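Week 3 notes: how fabric behaves once it leaves the bolt

Hi all. I've typed these up properly because last week's handout was mostly arrows and I had four emails about it. Bring them on Thursday along with your swatch folders and something to write on the swatches with (chalk, not biro, please, we've been through this).

## Where we got to

We finished on weave structures: plain, twill, satin. If you missed it, get the notes from Yeison Agudelo, whose drawings of a twill line are much better than mine. The bit you need for this week is that every woven cloth has a warp and a weft, and the two don't behave the same way. Warp threads are held under tension on the loom, so they usually have less give. Pull a piece of calico along its length, then across, then corner to corner. The corner one surprises people every year!

That corner-to-corner stretch is the bias, and most of what I want to say about drape starts there.

## Drape

Drape is how a cloth hangs under its own weight. I know that sounds too simple to put in a handout, but I've marked 13 assignments now that used the word to mean "looks nice", so there it is in writing.

A few things push it around:

- **Fibre.** Wool and viscose tend to fall softly. Linen holds a crease and argues with you.
- **Yarn twist.** A hard-twisted yarn gives a livelier cloth. Crepe is the one to handle if you want to feel this.
- **Weave.** Fewer interlacings, more movement. Compare the satin and the plain weave in your folder, both cotton.
- **Finish.** Starch and size will fool you completely. Wash your sample before you judge it.

Weight matters too, but be careful with it. We tend to assume heavy means stiff, and then you pick up a good wool coating and it pours over your arm. Stiffness and weight are measured separately for exactly that reason.

The quick test is the edge test: lay the cloth over a table so that some of it hangs down, and look at what it does where the support stops. Does it fold over sharply? Does it roll out in a curve before it drops? Does it hang in one flat sheet or start making flutes? Write down what you see before you decide what the fibre is. Genalyn Ignacio does hers over a shelf at home and says the height helps, so try that if your table's a low one.
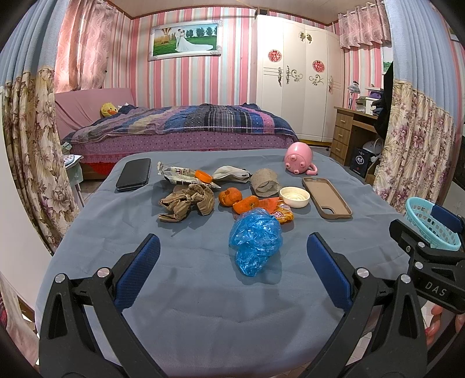

*Fig. 3. Grey-blue cloth hanging over a front table edge.*

A straight edge only tells you part of the story, mind you. Over a corner, the cloth has to deal with two directions at once and you'll get a fold running out from the point. Over a round support (a dinner plate on a tin is fine) it makes a ring of folds, and this is the basis of the lab method. You put a circle of cloth on a smaller disc, shine a light on it, and measure the shadow. A big shadow means a stiff cloth. A small one means it's collapsed in close to the disc. The drape coefficient is that shadow expressed as a percentage, after you've taken out the area of the disc itself. We'll do a rough version with paper tracings, and yes, you can work in pairs.

## Grain, and why your skirt is twisting

Elie Boutros asked last week why a panel cut "nearly" on grain still went wrong. Great question, and I gave it a pretty poor answer on the spot. Here's a better one. If the warp runs a few degrees off vertical, the weight of the panel pulls partly along the bias, and the bias gives. It won't necessarily show on the cutting table. Hang it overnight and the side seam has wandered towards the front.

So, find your straight grain by pulling a thread, not by trusting the cut end from the shop. Let anything bias cut hang before you level the hem. I leave mine a full day, longer for rayon.

## For Thursday

1. Do the edge test on three swatches, once along the warp and once along the weft. Sketch both.
2. Read the Magnusson chapter on finishes. Skip the tables.
3. Bring one garment you own that hangs badly. Old and daggy is perfect.

Room's changed to 1012, same time. Chang-ho Jin has the spare folders if you've lost yours.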